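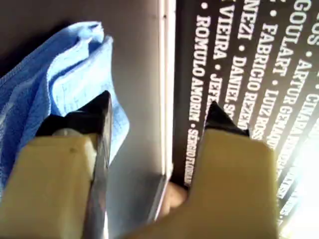
Court backs lender in dispute over jurisdiction clause

Oct 6, 2023

A court of appeal has ruled that a freight company cannot use the courts of its home country to fight a loan claim, after finding that a clause in its financing agreement gave the lender alone the right to choose where to sue.

The ruling is a setback for Jasance, a regional cargo carrier that went into administration in January. Its administrator, Kaisu Niskanen, had asked the court to hear a claim against the carrier's former lender, Cludness, over a credit line that was withdrawn shortly before the collapse.

Cludness agreed to lend the carrier up to $21 million under a contract signed with its parent company, Stanley Holdings. The contract said that disputes would be heard in the courts where the lender has its registered office. It also said that the lender, and only the lender, could bring proceedings in any other court with jurisdiction.

Clauses of this type are common in cross-border lending. They allow a bank or finance company to go after a borrower wherever the borrower has assets, while the borrower is tied to a single court. Courts in different countries have taken different views on whether they are valid.

Niskanen argued that the clause was too one-sided to be enforced and that it did not cover her claim in any case. The claim is based on a letter that Cludness sent to the carrier's directors, in which the lender said it intended to keep the credit line open for at least six months. The letter contains no jurisdiction clause. She said it was a separate promise and should be treated as one.

The lower court agreed with her on the second point and allowed the case to go ahead. Cludness appealed.

In its decision, the court of appeal said the letter and the loan contract had been negotiated together, by the same people, and could not sensibly be split. The letter referred to the contract in its opening paragraph and used terms that were defined only there. A reasonable business reader would expect both documents to be handled by the same court, the judges said.

On the question of fairness, the court noted that the carrier had its own lawyers throughout the talks and had asked for changes to other parts of the contract. It had not objected to the jurisdiction clause. The judges said that an uneven bargain between two commercial parties is not invalid for that reason alone, provided it is clear which courts may be used. The words "any other court with jurisdiction" were clear enough, they found.

The court did not decide whether the letter was legally binding. That question is left for the court named in the contract if Niskanen files there.

The administrator was ordered to pay the lender's costs of the appeal. The costs of the first hearing will be dealt with separately.

The carrier had 494 employees when it stopped operating. Most were let go within weeks, and a smaller group stayed on to return leased trucks and close the depots. Some 4,000 creditors have filed claims, many of them small shippers who had paid in advance. Wage claims rank ahead of those of the shippers, and the administrator has said that any payment to unsecured creditors will depend largely on what can be recovered from the lender.

Krajewska, a law firm acting for a group of the shippers, said its clients were disappointed and would look at whether they could bring claims of their own. The shippers did not sign the loan contract and are not bound by its jurisdiction clause, the firm said.

Cludness said in a short statement that it welcomed the decision and had always acted in line with the contract. Stanley Holdings was not a party to the appeal and did not respond to a request for comment.

Niskanen said she was studying the judgment with her legal team. She may ask the supreme court for permission to appeal. The next creditors' meeting will go ahead as planned, and a written report on the ruling will be sent to all registered creditors before then.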